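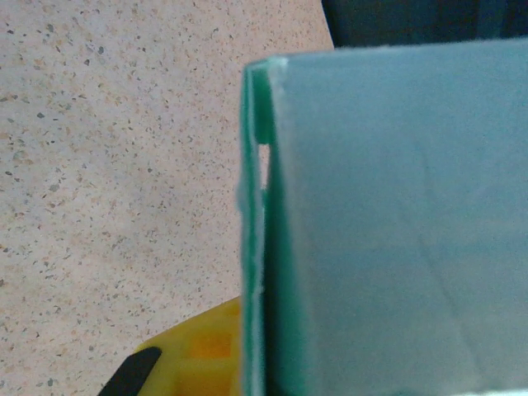

Translucent plastic container in pale teal-blue, upper rim and side edge.

Kenbridge Storage Tub: Equipment Review
Reviewed by Maja Brzozowska, Stores and Purchasing, June 2026

The Kenbridge tub was assessed as a replacement for the cardboard archive boxes now held in the lower records room. A trial batch of 10 was purchased and used for course files, spare stationery and returned library stock.

The lid closes firmly and can be lifted with one hand. Filled tubs were stacked three high over the trial period without bowing. Labels held well on the short side but peeled from the lid, and staff are advised to use the tie-on type. The handles are shallow, and Hnat Skoryk reported that a full tub is awkward to carry on stairs.

The Torar box costs less but its lid is sold separately. Delivery from Kenbridge was prompt, although one invoice had to be corrected.

Rating: suitable for general use. An order for 200 is recommended, to be placed in July under stock code 2306. Paper records marked for permanent keeping should remain in their present boxes.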